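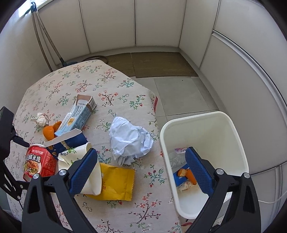
Households in Hamel will be able to put drinks cartons and clean paper out with the rest of their recycling from the start of next month, the district council has confirmed.

The change ends a long-running split in which residents on the Sadau side of the river had cartons collected at the kerb, while those in Hamel had to take them to the bank behind the leisure centre. It covers 2619 homes.

Letters were posted on May 19, 2023, and should reach every address within the week. Each one includes a new calendar and a sticker for the lid of the bin. Collection days stay the same, except in Perar Lane and the streets off it, where lorries will come in the morning instead of the afternoon.

Food waste, including fruit and vegetable peel, will still go in the small brown caddy. Crews found peel and teabags mixed in with paper at 181 addresses during checks in April, and those bins were left with a note on the handle.

"Paper that has had food in it can't be sold on, and one bad bin can spoil a good part of the load," said Brittany Fehr, the council's waste services manager. "We would like people to rinse cartons, squash them and put the caps back on."

Wrapping paper and scrunched-up packing paper can go in if they have no tape or glitter on them. Crisp packets, sweet wrappers and plastic film can't, and should go in general rubbish for now. Ms Fehr said a trial for soft plastics was being looked at but had no start date.

The work will be carried out by Gulis, which has held the contract for the Sadau side for six years. The firm is adding one lorry and taking on a second crew at its depot on the old brickworks site.

Horácio Macedo, who has run a café in the market square since before the leisure centre was built, said the new service should have been extended to businesses. "We go through more cartons in a morning than most houses do in a month — and we still have to drive them over ourselves," he said.

The council said trade collections were handled under a separate agreement, which comes up for renewal next spring.

Residents in flats with shared bins will get larger containers, with up to 1890 litres of extra space at the biggest blocks. Anyone who has not had a letter by the end of the month should call the council offices or ask at Hamel library, where spare calendars and stickers are being kept at the front desk.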